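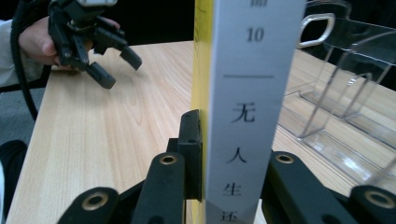
Zamfir wrote:
> Does anyone else on the list read mysteries in a language they're still
> learning? I gave up on mine after two chapters. I knew the plot from the
> English and I still lost track of who was in the room. I think I looked
> up 188 words before the soup was served.

Oh, I had to laugh at the soup, Zamfir – I've been stuck at that same dinner table!

I'm on my third try with Chinese now and I can tell you what got me through, though your mileage may vary. I quit looking things up. Well, mostly. I let myself have 3 words a page, and if I run out, too bad, I keep going and hope the butler explains it later (they usually do, somebody always repeats everything to the inspector).

The names were the worst part for me. When an English name gets spelled out in Chinese sounds it can run to five or six characters, and I kept trying to read them for meaning. So I wrote a cast list on an index card and stuck it inside the back flap. My first card was a mess and I had two people down as the same doctor for half the book.
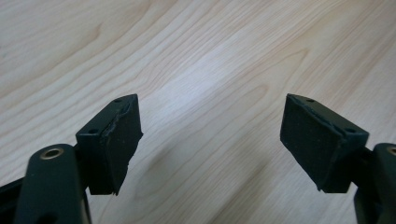

The other thing is picking one you've already read, and not too long ago. I'd last read mine in high school and remembered the ending but none of the middle, so that wasn't much help. For the next one I reread the English over a weekend first and it went so much faster.

The used bookstore in Olham has a foreign shelf again, by the way, back past the cookbooks. Mostly German and Polish, but I saw a few Chinese paperbacks in March and they let you trade in. And the Cleltholm library will borrow from Sedelitz if you ask at the desk, they just don't list it online. Mine took about 2 weeks to come.

Would anybody want to do a slow read together? Same mystery, whatever language you're working on, a chapter a week, and we post on Monday. No spoilers, even if we all know who did it. I vote for something short with a small cast!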